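The Minute Book That Gave the Wrong Person the Credit

By Tatiana Rusnák

Bronwyn Waaka doesn't like the word "forgotten." She says it three times in our first ten minutes, each time as if she were holding it away from her with tongs.

"Forgotten by who?" she asks. "These women's grandchildren live on the same streets. Their names are in the parish books. When a publisher says a woman was forgotten, they mean they hadn't heard of her, and they'd like you to feel bad that you hadn't either."

Waaka has spent most of the past four years on the laundry workers of Costelstead, who walked out one December over unpaid hours and a rule that fined them for talking. Her account of the strike comes out next spring. I had read the proofs before we met, and I had a list of doubts. She turned out to have a longer one.

The version most people in Costelstead know goes like this. Kanini Lema, a presser at the Vlček laundry, stood on a cart outside the gates, gave a speech, and led the whole shift out behind her. There is a plaque. There is a school play. The speech is printed on tea towels, which you can buy at the library.

"I have one," Waaka says. "It's a good towel."

Does she believe Lema gave the speech?

"I believe she gave a speech. I don't believe she gave that one. It first shows up in print long after, in a newsletter, with no source, and it's too smooth. It sounds like somebody who has read a lot of other speeches. She was standing in the cold and her supervisor was in the doorway. You don't talk in paragraphs."

What she trusts more is the strike fund's account book, which sat for years in a box of hymn sheets. It is dull reading. Bread, coal, a doctor's fee, shoe leather, bread again. The same small handwriting runs through nearly all of it, and it isn't Lema's. It belongs to Drahomíra Rusnák, a sorter, who is on no plaque.

I should say here that she was my great-grandmother's cousin, and that this is partly why I was sent. I told Waaka so before we began. She was unimpressed.

"Your family will want a plaque now," she said. "Please don't."

I asked why not. If Rusnák kept the fund going, surely that is worth a bit of brass.

"Because then we do the same thing again with a different name on it. The fund paid out to 20 households in the worst week. Somebody carried that bread. Somebody talked the baker into waiting for his money. I can't tell you who, and I looked. If I put Drahomíra on a pedestal it's only because she was the one holding the pencil."

This is the part of Waaka's argument I have most trouble with, and I told her that too. Historians choose people all the time. Readers need a person to follow. Her own book, for all its grumbling, has Lema's face on the cover.

"That was the publisher," she says. Then, after a bit, "I didn't fight it very hard."

Lema's life after the strike gets 13 pages, and they're the best in the book. She was refused work at every laundry in town. She moved to Jarkov, where she cooked for a boarding house and, according to one letter, "kept out of meetings." Other writers have treated that letter as a tragedy or tried to explain it away. A local historian, Gediminas Ots, has argued that it was written to mislead anyone who opened her mail, and that she went on organizing in secret.

Waaka rolls her eyes at this, though she likes Ots and thanks him in her acknowledgments.

"Gediminas wants her to have been brave every single day. Maybe she was. He has no evidence. What we have is a letter from a tired Black woman in a town where she knew three people, saying she's had enough of meetings. Why can't we let her mean it?"

When I called Ots to ask, he was cheerful. "Bronwyn thinks anything exciting is probably false," he said. "Sometimes exciting things happen. They had informers in the post office. We know that much." He admits he can't prove the letter was opened. He also pointed out that Waaka accepts the account book without much fuss, and an account book can be cooked as easily as a letter.

I took that back to her. She nodded for a while.

"He's right. I checked the bread against the baker's ledger and it matched where the ledger survives. That's about a third of it. The coal I can't check at all. I say so in the notes, and I'd bet money he's the only one who'll read them."

She is just as hard on the official side. The Vlček company's own history, written for an anniversary, calls the strike "a brief misunderstanding" and says the talking fine was never collected. The wage slips say it was. 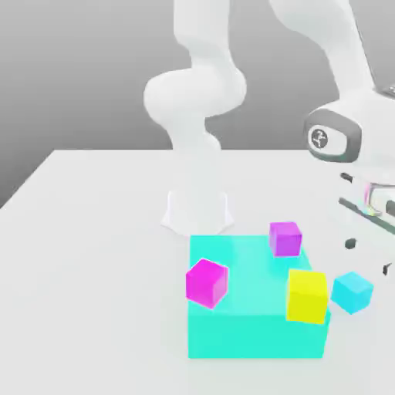

"They deducted it under 'sundries,'" Waaka says. "I don't think anybody lied, at the time of writing. I think they looked for the word 'fine,' didn't find it, and went to lunch."

We talked about Flerkutside, the neighborhood where most of the strikers rented rooms. The city now runs a heritage walk through it. Waaka was asked to write the signs and lasted one draft. Her text for the corner by the old gates said that the strike had won back the unpaid hours but left the talking rule in place, and that several women who had marched together later stopped speaking to each other over who got help from the fund and who didn't. The city asked for something more positive.

"They wanted 'sisterhood.' I said I had four letters in which these women call each other thieves. They did something very hard, and they were furious with each other while they did it, and it's much more use to know that if you're ever going to try it yourself."

The sign went up with other words on it. She says she hasn't been to look.

I asked whether she worries that all this doubt does harm. Lema is one of the few Black women honored in the town at all. A child who sees the school play gets a heroine. A child who reads Waaka gets a footnote about coal.

She took longer over this than over anything else.

"I do worry. I went to the play. The girl who was Kanini was wonderful, she shouted the whole thing. I wasn't going to stand up at the back and say, well, the sourcing is weak." She moved her cup around on its saucer. "But Kanini got blacklisted for what she did. That's in the employment records, in ink, with her name spelled wrong. You don't need the speech. I'd put the blacklist in the play. I'd let them shout that."

I still think she undersells Drahomíra, and I still want to know what happened to the coal. Waaka has promised me a copy of the pages she couldn't match. My aunt has a suitcase of papers that she has never let anyone sort, and I have been told I may come and look at it if I bring my own lunch.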